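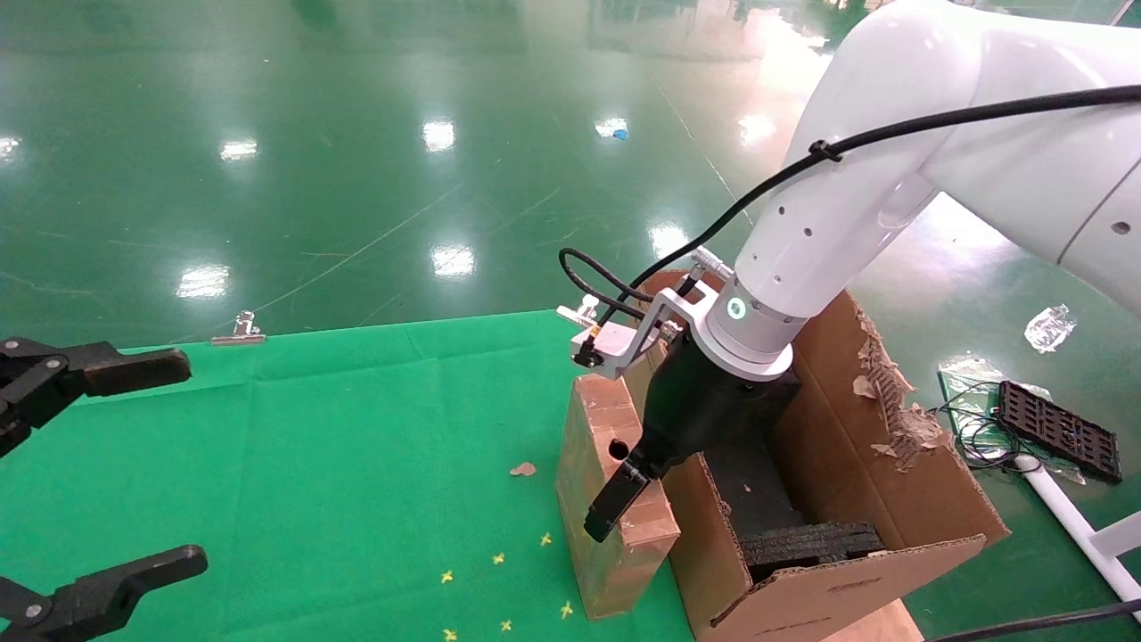 A rummage sale is a sale of donated secondhand goods, usually held indoors over one or two days to raise money for a church, school, club or charity. The goods are mostly clothing, household linens, kitchenware, books and toys, and prices are low. Larger and better items go on tables or racks, while the rest are often left in an open cardboard box on the floor, like the one shown, for buyers to dig through. Similar events are called jumble sales in Britain and white elephant sales in parts of the United States, although a white elephant sale leans more toward ornaments and odd household pieces than clothing.

Origin of the term

The word "rummage" comes from an old shipping term for the arranging of cargo in a ship's hold. It later came to mean the odds and ends found there, and a rummage sale was at first a sale of unclaimed or damaged goods at the docks. By the late nineteenth century the name was in common use for charity sales of used goods.

Difference from other sales

A rummage sale differs from a garage or yard sale mainly in who receives the money. At a garage sale the household keeps what it earns. At a rummage sale the goods belong to the organizer once they are handed over, and the donor has no say in the price. A flea market is different again, as the sellers there rent space and trade for themselves. Thrift shops sell the same kinds of goods as a rummage sale but are open all year, and many of them began as yearly sales that outgrew their halls.

Collection and sorting

Donations are normally taken in during the week or two before the sale. Most organizers publish a list of what they will not accept. Mattresses, car seats, cribs, large televisions and encyclopedias are common entries.

Sorting takes more time than any other part of the work. Clothing is divided by size and kind, and linens are checked for stains and tears. Sheets, tablecloths and curtains are hard to tell apart when folded, so many sales pin a slip of paper to each one with its measurements.

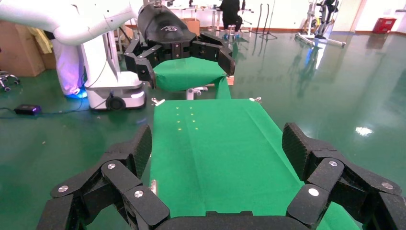
Fabric lengths without a finished hem are sold as yard goods and usually go to quilters and people who sew costumes. In a survey of church sales in the Gerkeck valley, Ditte Bach found that linens and yard goods made up a small share of the donations but were among the first things to sell out. Items too worn to sell are baled and passed to rag dealers, who pay by weight.

Pricing

There are three common methods. In the first, every item carries its own tag. In the second, goods are priced by table, so that everything on one table costs the same. The third is the bag sale, in which the buyer pays a fixed sum for whatever fits in a paper grocery sack. Bag sales are generally kept for the last hours, when the aim is to clear the hall. Haggling is allowed at some sales and forbidden at others, and a sign near the door normally says which.

Dealers have long been a source of friction. Some sales charge a higher entry fee for the first hour — often called the early bird hour — and open the doors free of charge after that.

Notable local sales

The Vomthorpe sale is held each November in the former grain hall. It was started by Jytte Lykkegaard to pay for a new roof on the town library, and continued after the roof was finished. It now fills 79 tables. A count made at the door one year recorded 400 buyers before noon.

The Grirmont school sale is smaller, with 51 tables, and sells only children's clothing, books and sports equipment. Its organizer, Hammad Marwat, introduced a rule that no item may cost more than a dollar, apart from bicycles and winter coats. Leftover clothing is sent to a shelter in Gerkeck.

See also

Bazaar
Car boot sale
Estate sale
Swap meet
Thrift shop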